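Sorting a Mixed Bin: Project Report
Maëlys Maillard and Yannick Riviere
2020-01-14

3. What we were told, and what we checked

The Finton guide says a shared bin keeps small things tidy because everyone knows where to look. We doubted this from the start. A bin tells you where a thing might be, and then you still have to dig for it.

We asked six people in our year to fetch an item from a mixed bin and then from a divided tray. Marwa Zaki kept the times. The tray was quicker for most of them, though two found no difference, and one of those had packed the tray herself – so we would not lean on her result.

The guide also claims that a plain grey bin makes objects easier to spot. Our supervisor, Armelle Renaud, likes this idea more than we do. A bright handle shows up well against grey, but a metal part on a worn metal-coloured floor does not, and the guide never mentions wear. It also says nothing about things lying on top of each other, where colour hardly helps.

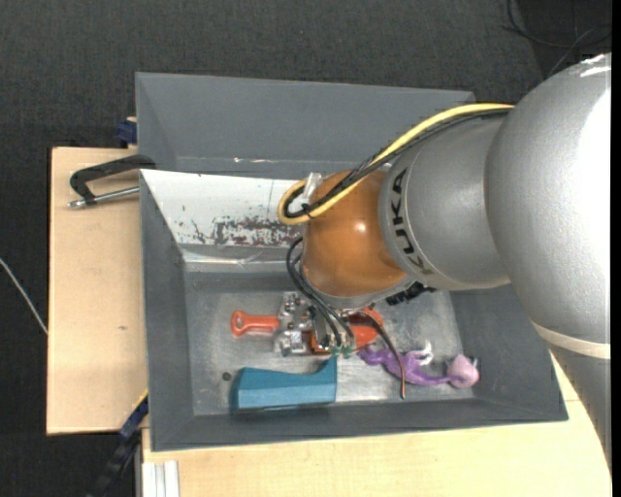

4. Limits

Six people is a small group, and they all knew what we were hoping to find. We would repeat the test with strangers before believing either side.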